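Station Diary – Wodar Regional Airport, Passenger Services Office
Tuesday, October 26, 2021

The office opened at the usual hour. The first Dolan Air departure left on schedule with 126 passengers. The second was held at the gate for 47 minutes while a replacement crew member was driven in from Clisteo. An announcement was made at the start of the delay and repeated once. Several passengers stated that they had learned of the delay from the airline's app before hearing it from the desk, and this has been noted for the carrier.

At midmorning the office received the carrier's new advertising material for display in the terminal. The posters state that Dolan Air offers "the fairest bag rule in the sky" and show a suitcase wearing a judge's wig. The undersigned expressed the view to the carrier's representative, Kathleen Sheehan, that the wording invites argument at the gate, where agents must charge for any second cabin bag. Ms. Sheehan replied that the campaign had been approved by the head office in June and could not be altered at station level. The posters were accordingly put up on the landside wall only. The airside frames continue to carry the notice on liquids.

A rival poster from Dasulik Airways, delivered last week, makes reference to "hidden extras" and leaves little doubt as to its target. Airport policy permits both. They have been placed at opposite ends of the hall.

The review of snacks sold on board was completed in the afternoon. Dolan Air proposes to end the free biscuit on flights of under two hours and to offer a paid selection in its place. Comments from station staff were requested by the close of business and have been sent.
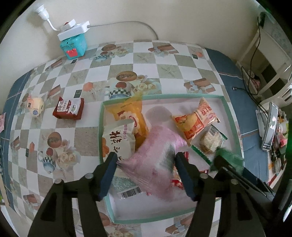
Packaged snacks, with tray.

The undersigned recorded one reservation. Passengers on the early service are for the most part regular business travelers, and the biscuit is mentioned in their letters more often than the seats. If it is to be withdrawn, notice of 30 days should be given and the change should appear on the booking page. Ms. Sheehan undertook to pass this on.

Two bags from the evening arrival were not on the belt. One was traced to Clisteo and will travel on the first flight tomorrow. The search for the other continues – the owner has been given a reference number and the direct line to this office.

The desk closed after the last departure. Keys were returned to the duty manager.

R. Sheehan
Róisín Sheehan, Station Supervisor (no relation to the carrier's representative)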